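Venkatesh Pinto has been mending clocks in Emesberg for 30 years, and he still does the books by hand. His shop, Nambiar, kept the name of the man who sold it to him. "The sign was already painted," he says. "I wasn't going to pay for another one."

Most of his work is wall and mantel clocks from the villages up towards Claratstead. Wristwatches he sends elsewhere. He takes in up to 300 clocks a year, and October is the worst month for it, when people notice the evenings getting dark and want the thing on the wall to strike properly again.

Much of the trouble he sees comes from oil. "People put cooking oil in. Or they spray something in from the garage. It runs for a week and then it's glue." A full strip and clean costs 490, which puts some customers off. He tells them to think it over and leaves the clock on the shelf meanwhile.
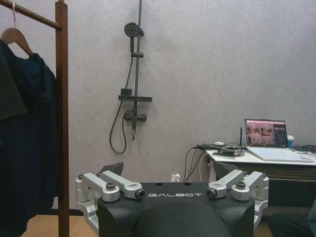
Brushed metal arms and round pivots, with hex bolts at the outer joints.

The largest job he has taken on was the tower clock at Zurkuretti, which had stood at twenty past four since before he moved to the area. The parish had been quoted 3000 by a firm in the city. Pinto did it over one winter for less, though he won't say how much less. "I had to carry the weights down the stairs myself. I wouldn't do that now."

He has no apprentice. Two young people have asked, and one stayed for a summer before leaving to study – "accounting, I think, something with a chair". He would take another if they could sit still.

The shop opens at nine and shuts when he gets hungry. Collections are best made in the morning.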